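Skorkeo Reports Method for Teaching Robot Arms to Use Unfamiliar Kitchen Appliances

BRISVILLE, July. Skorkeo, the Brisville robotics research company, today released results from a study in which a robot arm learned to work small kitchen appliances using only the view from a camera mounted at its wrist.

The method, named Callex, trains a single control policy on recordings of people guiding the arm by hand. Earlier work by the company relied on a separate overhead camera and a measured model of each appliance. Callex uses neither. The policy receives the wrist image and the position of the arm's joints, and it returns the next short series of motions.

Researchers collected 3,000 recordings across 29 household tasks, including pressing levers, lifting trays, and placing food in narrow slots. The policy was then tested on 11 appliances that did not appear in the training set. It completed the assigned task on the first attempt more often than the company's previous system on every appliance except 3, all of which had touch controls.

Narrow openings and reflective parts were a main concern of the study. Steel, glass, and tinted panels can produce misleading depth readings at close range, and the fingers of the gripper often block part of the view. Callex addresses this by comparing several recent images before each motion and slowing the arm when they disagree.

The appliance work was carried out at the company's Erraji laboratory, where the gripper handles metal parts and food items in close quarters.

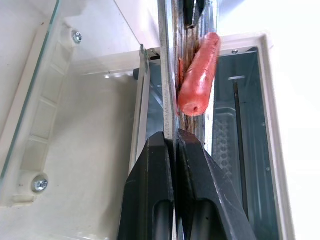
Aoife Fahy said the first-attempt results were encouraging but that she would want to see the same tests repeated after months of ordinary use, when grease and crumbs have changed how the metal looks to a camera.

Skorkeo plans to extend the study to appliances with touch controls. A technical report and a portion of the recordings will be made available to academic laboratories on request.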